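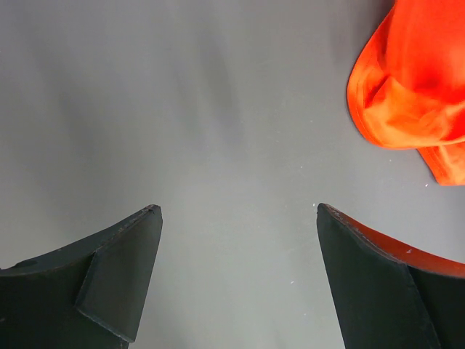 Controller drops out after console wakes from rest mode

Status: Resolved
Product: Jaklow wireless gamepad
Opened by: Crisóforo Huerta
Assigned to: Efe Isah
Opened: 2024-03-22

Original report

My Jaklow pad loses its connection a few minutes after I wake the console from rest mode. The light on the front blinks, the game pauses and I get the "reconnect your controller" message. If I press the home button it comes back, then drops again. If I shut the console down fully and start it cold, the pad works all evening.

I mostly play Brorkodach, but it happens in the menus too, so I don't think it's the game. The pad is on firmware 3. The battery shows full when it drops. I have already tried a different charging cable and moved the console out of the cabinet.

A second pad, the one that came with the console, doesn't do this.

Reply – Efe Isah, support

Thanks for the report. Please try these in order and let me know where you get to.

1. Turn off the pad by holding the home button until the light goes out.
2. On the console, open the Bluetooth list and remove every entry for the pad. There may be more than one.
3. Press the reset button on the back of the pad with a paper clip. Hold it for 7 seconds.
4. Connect the pad by cable and press home to pair it.
5. Unplug the cable, put the console in rest mode, wait for the light to settle, and wake it with the pad.

Also tell me what else is paired to the console – headsets, media remotes, keyboards – and whether the pad has ever been paired to a PC or phone.

Reply – Crisóforo Huerta

Did all five steps. There were two entries for the pad in the list and I removed both. It paired fine by cable. After rest mode it stayed connected longer than before but still dropped.

Paired devices are a Hlongwane headset and the two pads. The Jaklow has been paired to my laptop, which sits in the same room and is usually on.

Reply – Efe Isah, support

The laptop could be part of this. Please turn Bluetooth off on the laptop and repeat the rest mode test. If it still drops, turn the headset off as well and repeat. Change one thing at a time, please.

Reply – Crisóforo Huerta

Laptop Bluetooth off: still drops.
Laptop off and headset off: no drops. Played through the whole Catance level twice.
Laptop back on, headset still off: no drops.

So it's the headset. It worked with this pad until I updated the headset in December, now that I think about it.

Internal note – Sizwe Mahlangu

Reproduced on the bench with the same headset model. After rest mode the headset reconnects and asks for a voice channel even when chat is off. The pad on firmware 3 doesn't handle the change in timing and gives up after 700 ms. The pad that ships with the console waits longer, so it isn't affected. Passed to firmware.

Internal note – Tihomir Softić, firmware

Timeout raised in test build 29. Left it running through repeated rest and wake cycles with headset connected, no drops. OK to send to the customer.

Reply – Efe Isah, support

We found the cause and have a test build for you. The link is in your support inbox. To install it:

1. Charge the pad fully.
2. Connect it to the laptop by cable and run the updater.
3. Leave the cable in until the light turns solid. Don't press anything before then.
4. Pair the pad to the console again.

Your button profiles will be cleared, so write them down first if you use them. Until you install it, you can avoid the problem by turning on the headset after the console has finished waking.

Reply – Crisóforo Huerta

Installed. The updater stopped once with a "device not found" error, but a different USB port fixed that. I've used rest mode every night since then with the headset on and haven't had a drop. The stick dead zone went back to default and I had to set it again.

Reply – Efe Isah, support

Good to hear. The dead zone is stored with the button profiles, and I should have mentioned it. I've asked for a line about it in the release notes. Closing this ticket. If the drops come back, reply here and it will reopen.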